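Vanddale Workshop Notes > Planning and Buying > Your First Arm

Reading time: 6 minutes

How to budget for a small robot arm without having to explain yourself later

The price of the arm is the number everyone remembers, because it's on the front of the quote in a nice large font. It is also the least useful number you'll be given. When we bought our first one for the packing bench at Vanddale, the arm came to a bit over half of what we ended up spending. The rest was brackets, cables, freight, and a table that didn't wobble.

What follows is the order I'd do it in now. It's written for small outfits: bakeries, packers, workshops, anyone with a repetitive job and a bank manager.

Step 1. Write down the job in one sentence

"Pick up the loaf and put it in the basket" is a job. "Improve our handling" is a wish, and a salesperson will happily quote on a wish.

Put in what the thing is, where it starts, where it ends up, and how often. If you can't get it into one sentence you've probably got two jobs, and you should budget for the easier one first. The harder one will still be there next year.

Step 2. Weigh and measure everything it has to pick up

Use a kitchen scale and a tape measure. Write down the heaviest item, the widest, the narrowest, and the one your staff swear at. Ours was a soft roll that changed shape if you looked at it sternly.

Arms are sold by payload, and the payload includes whatever is bolted to the end. If the arm is rated for 6 kg and the gripper takes its share, you have what's left over, and then a bit less again once the arm is stretched right out. Ask for the payload at full reach, in writing. You'd be surprised how long that email takes to come back.

Step 3. Choose the gripper before the arm

I did this backwards. I picked a handsome arm, then found the gripper I needed opened too narrow for half our range, and the wider one used a different mounting plate. The adapter was $214 plus freight, for what I can only describe as a metal biscuit.

For each item on your list, check:

- how wide the fingers open
- how gently they can close, and whether you can set that yourself
- what the finger pads are made of, and the price of a spare set
- whether the pads can be cleaned, and with what
- for unwrapped food, whether the supplier will put the food-contact rating on paper

Pads wear out. Put two spare sets in the first order and you'll save yourself a second freight bill.

Step 4. Tape out the floor

Get a roll of masking tape and mark the full reach of the arm on the floor. Then mark the table, the controller, the power point, and the spot where a person has to stand to clear a jam. Leave it there for a few days and watch everybody walk through it.

If you're planning on two arms, tape both circles. Where they overlap you'll need software or a strict habit to keep them out of each other's way, and either one costs you hours. Cables need room as well. They never appear in the brochure, and they take up about as much space as a sleeping dog.

Step 5. Fill in the boring half of the budget

Here's the list I keep stuck inside the cupboard door:

- table or stand, heavy enough to stay put
- electrical work
- risk assessment, and any guarding it calls for
- cable management
- trays, baskets or fixtures, all the same size
- training for two people, so one of them can have a holiday
- freight, including the tail-lift truck
- spares
- your own time

That last one is where budgets go to die. I wrote down 35 hours for setup and programming. My timesheet said 79. I'd like to blame the manual, and I will.

Baskets deserve a word. Ours came from three suppliers and no two rims were the same height. A person adjusts without thinking about it, while an arm lowers the bread to exactly where you told it the basket would be. We bought a matching lot from Stenevcombe and the trouble mostly stopped.

Step 6. Ask for a trial with your own product

Any supplier can pick up a foam cube. Take your own goods, in your own containers, and include the awkward ones. We took a boxful to the showroom at Trototcombe and learned more before lunch than we had from a month of brochures. We also ate the failures. 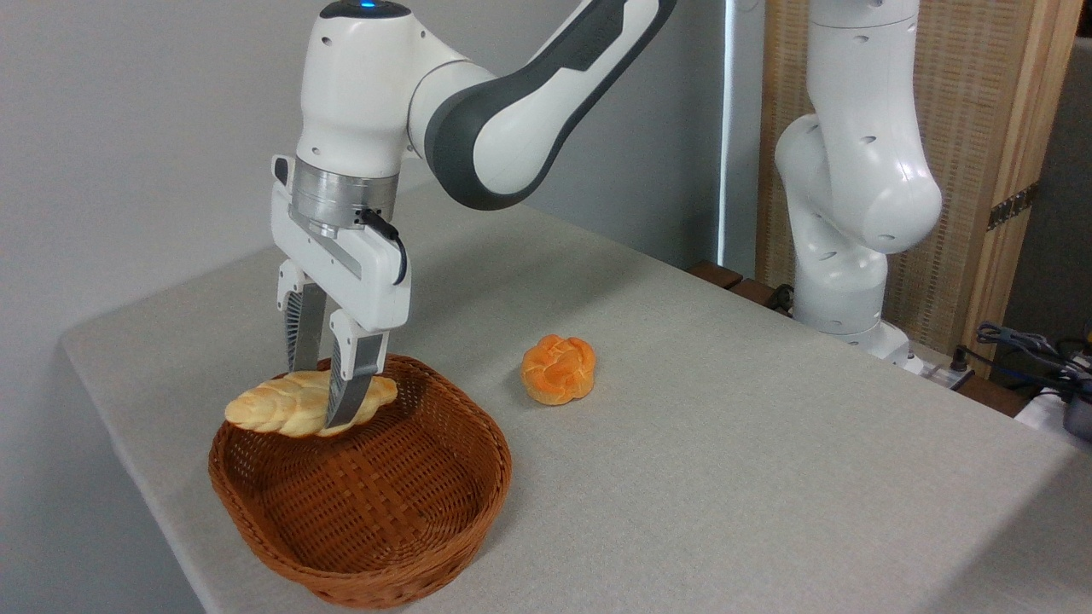

Should I buy the second arm at the same time to save on freight?

Wait until the first one has done its job for a few months, unless the work truly needs two. The freight saving is small next to the cost of an arm that sits under a sheet, and by then you'll know which gripper you should have ordered.

Step 7. Get the quotes to match

Send every supplier the same one-sentence job and the same parts list, and ask them to price each line. Đào, the integrator we ended up using, was dearer on the first page and cheaper by the last, mainly because their quote had the mounting plate and commissioning in it already. The cheapest quote had "by others" written against four lines. You are others.

Before signing, check the warranty start date. It should run from commissioning. If it runs from delivery, you can burn through a fair bit of it with the crate still in the loading bay, waiting on the electrician.

Keep the crate, too. The manual says to, and returning an arm for service without one means buying another.

Contact the workshop | © Vanddale Workshop Notes | Back to top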